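Setup notes for second shooters and office staff at Radwan. Last revised October 1, 2019. Replaces the old sheet taped inside the cabinet door, which was wrong in several places.

## 4. Setting up album proofing in Salteo

This section covers connecting a finished wedding gallery to an album order, so the couple can pick their photos, see what the cover costs, and sign off before anything goes to the lab. Salteo's own quick-start card says the whole job is "automatic." Treat that word with suspicion. Some of it is automatic. The parts that cost money when they go wrong are all done by hand.

You'll need:

- an admin login (the assistant login can't see prices)
- the signed contract, including any add-on pages
- the current Grenetti price list, downloaded today and not last season's
- the final edited gallery, already uploaded

### 4.1 Check the contract before you touch the software

1. Open the contract and find the line for the album. Write down the size, the number of spreads, and the cover type.
2. Look for the words "cover included" or "cover billed separately." If you find neither, stop and get an answer in writing from the couple and from the office.
3. Compare the cover on the contract with the Grenetti list. Cover names change. What we sold as "classic linen" in July is now listed under two different names at two different prices.
4. Copy the contract wording, word for word, into the Notes field of the order. Don't shorten it.

**Caution:** Do not rely on the package name. We have three versions of the "Full Day" package in circulation, and only one of them includes a cover upgrade. A couple who finds out about a cover charge at the proofing stage will assume the worst about us, and I can't say I'd blame them.

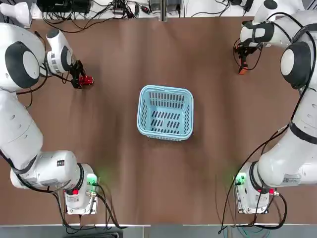
### 4.2 Create the album order

1. In Salteo, go to **Galleries** and open the couple's gallery.
2. Click **New Order**, then **Album**.
3. Enter the size and spread count from your notes. The default is whatever the last person used, so check it even if it looks right.
4. Under **Cover**, choose **Manual price**. The other choice, **Sync with lab**, claims to pull live prices from Grenetti. In my tests it pulled the right price for some covers and a blank for the rest, and a blank shows up on the couple's screen as zero.
5. Type the price from the contract. If the cover is included, type 0.00 and tick **Show as included**.
6. Save, close the order, and open it again. If the price is gone, you were probably signed in with the assistant login.

**Note:** Salteo gives each order a number of its own, and Grenetti gives it another one later. They never match. Our test order was 1966 on one side and something much longer on the other. Write both on the job folder.

### 4.3 Set the selection limits

1. Open **Limits** inside the order.
2. Set **Maximum photos**. For our standard album this is 53. Salteo suggests a higher number, and I suspect that has something to do with how extra spreads are billed.
3. Turn off **Allow overage**. With this on, a couple can pick past the limit and the charge is added without a warning screen. The manual says there is a warning screen. I have looked for it on a laptop, a phone, and a tablet.
4. Turn off **Auto-fill favorites**. It picks by star rating, and it doesn't know the difference between a good photo of the cake and seven nearly identical photos of the cake.
5. Save.

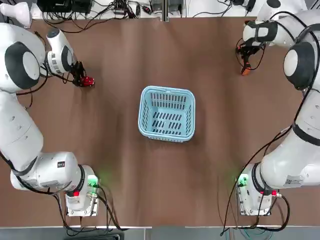
Large galleries need more patience at this stage. The biggest one we have run through held 2164 files, and the selection page took long enough to load that I thought it had failed. Leave it alone and don't press refresh. Refreshing starts the load over and, at least once, put the limits back to the defaults. After any slow load, go back to **Limits** and read every line again.

### 4.4 Connect payments

Skip this if nothing is owed on the album.

1. Go to **Settings > Payments** and choose **Vamex**.
2. Paste in the account key from the office binder. Don't email it to yourself.
3. Set **Hold gallery until paid** to **Off**.
4. Set **Send reminders** to **Manual**.
5. Run a test charge of one dollar and refund it. Check that both show up in Vamex as well as in Salteo. Salteo will tell you a refund went through before Vamex has heard of it.

**Caution:** Step 3 matters more than anything else in this section. With **Hold gallery until paid** switched on, one unpaid cover locks the couple out of all their photos, including the ones they paid for months ago. The setting is sold as protection for the photographer. What it gets you is a very angry phone call, and possibly a screenshot passed around to everyone they know. If a balance is in dispute, deliver what has been paid for and argue about the rest separately.

It also comes back on after some updates — the release notes don't mention it. Check it each time the version number changes.

### 4.5 Send the proof

1. Click **Preview as client**. Go through the whole thing, down to the final button.
2. Confirm that the total matches the contract. Include tax and shipping.
3. Replace the stock message with our own. The stock one says "your order is almost complete," and couples read that as a bill.
4. Set the proof to expire in 6 weeks. Never choose **Approve on expiry**.

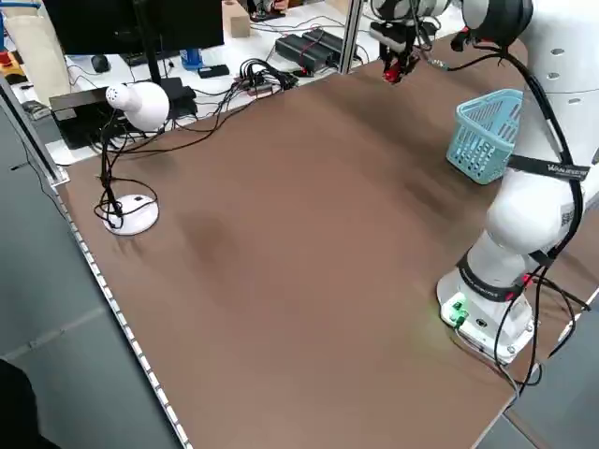

**Approve on expiry** treats silence as a yes and sends the album to print. Grenetti doesn't take back printed albums, and a couple on their honeymoon is not reading email. If the proof expires with no answer, call them, make a note of the call in the order, and issue a new proof.

5. Click **Send**, then check the **Activity** tab. "Delivered" there only means the message left Salteo. Wait for "Opened" before you tell anyone the couple has it.

### 4.6 If something looks wrong

| What you see | Try first |
|---|---|
| Cover price shows as zero | Switch back to **Manual price** and retype it |
| Couple can't open the gallery | Check **Hold gallery until paid** |
| Total is higher than the contract | Check **Allow overage**, then tax |
| Photo limit has changed | Reset it and save before sending anything |
| Payment in Vamex but not in Salteo | Wait a day, then mark it paid by hand |

Salteo support will usually ask you to clear your browser and try again. Do it once so they'll move on to the next question, and save a screenshot of the problem before you do.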